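Shared Workshop Puts Two-Arm Kitchen Bench Into Regular Use

Members at Gundley can now book time on the pair, with tabletop tasks first in line
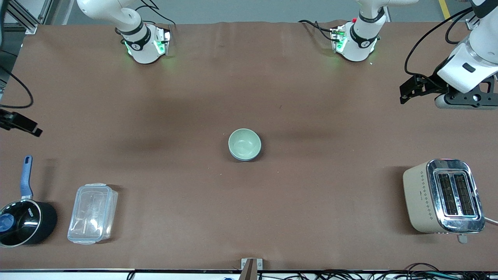 CLARKANO, 8/10/26 – A two-arm robot bench assembled by members of the Gundley shared workshop has moved from evening tests to a regular booking schedule, the group said in a notice to members. The bench is set up for small household tasks done on a tabletop, starting with cookware, lidded containers and a toaster.

The build was led by Ruwan Fakir, a machine repair technician, and Jamila Amarasinghe, who wrote most of the control software. The arms were bought secondhand as a matched pair. Mounting, cabling, power distribution and the work surface were done in the shop over 13 weeks.

Both arms are fixed to the far edge of a large rectangular table on clamped brackets, and each carries a black parallel gripper. Fakir said the clamped mounts were chosen over a bolted plate so that the table could be returned to general use if the project ended. The drawback was movement under load. Early mounts crept by a few millimeters during fast reversals, enough to spoil a stored grasp position, and were replaced with stiffer ones in the third week.

The table is covered in matte brown cloth. An earlier trial on the bare top gave strong reflections from the ceiling lights, and the object detector reported edges where there were none. Cloth reduced the false detections but introduced a different fault: a gripper that came down too low could catch the fabric and drag everything on it. The software now holds a minimum height over the surface, set by a calibration routine at the start of each session.

The present object set includes a small pale green bowl, a saucepan with a long blue handle and a glass lid, a clear plastic container with a snap-lock lid, and a two-slice toaster. According to Amarasinghe, the clear container has been the hardest of these to locate. Depth readings pass through the walls and return the cloth instead, so the program relies on the outline of the lid and latches. The bowl is the reference object and is placed at the center of the table at the start of most test runs.

"The bowl is easy to find and hard to hold," Amarasinghe said. "If the fingers close a little off center, it turns. We log the angle and try again."

Toaster work is limited to pressing the lever and placing flat test pieces in the slots. Workshop rules do not allow heating appliances to be run under robot control, and the group has not asked for a change.

Cable routing took longer than planned. The supply lines to each gripper need enough slack for full wrist rotation, and the first layout snagged on the upper joint when the arm folded back. The current layout leaves a loose loop beside the links. Fakir said one connector has failed since then, on a line along the table edge, and that a proper cable tray is still on the list.

Control runs on a desktop computer donated by Zolness, a local electronics reseller. Motion commands are issued at 120 updates per second. The two arms share one planner, which reserves space over the middle of the table for whichever arm claims it first – a simple method that avoids collisions but leaves one arm waiting for much of a joint task. Amarasinghe is testing a replacement that would let both work over the center at once, at lower speed.

Some 23 members have completed the safety session required for booking. Slots run for two hours, and a second trained person must be present at the stop switch whenever the arms are powered. Users supply their own test objects, subject to a weight check.

The next planned task is lid handling, with one arm steadying the saucepan and the other lifting the lid by its knob. Parts drawings for the mounts and the calibration code will be placed in the workshop's shared folder before the end of October. Booking requests go through the front desk at Gundley.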